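Silent encoder slip on the right-hand gripper

2025-10-03

Most of September went into a fault that left no error in the log. The right gripper on the Merkar rig reported a jaw width that drifted from the real one, a little more with every session. Both the width and the camera stream looked clean when checked separately. Only when I overlaid them did the jaws turn out to be closing on objects the log said they had not reached.

I had 3,448 episodes on disk by then. A script comparing logged width against the fully closed position at the end of each episode flagged 205 of them, all from the right unit and all recorded after I swapped the finger pads.

The cause was the set screw on the encoder hub. It had backed out far enough for the hub to creep on the shaft under load – never enough to trip the range check, which I had set too wide. Torqueing it down without threadlocker held for 7 sessions, then the offset came back.

The fix has two parts. The screw now has medium-strength threadlocker, and the logger refuses to start unless both grippers close fully and read zero within tolerance. Small foil-wrapped pieces are the worst case, as a small width error is a large share of the object.

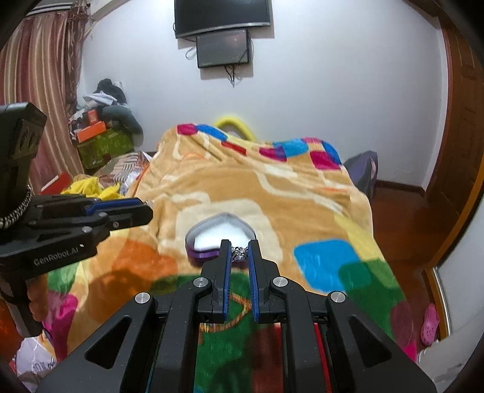
Tuhumury wrote in to say that a zero check at the start would miss a hub that slips halfway through a session, and that the same check should run at the end as well. Fair point. It went in last night and adds 4 seconds per session. The flagged episodes stay out of the set until I can correct the offset frame by frame.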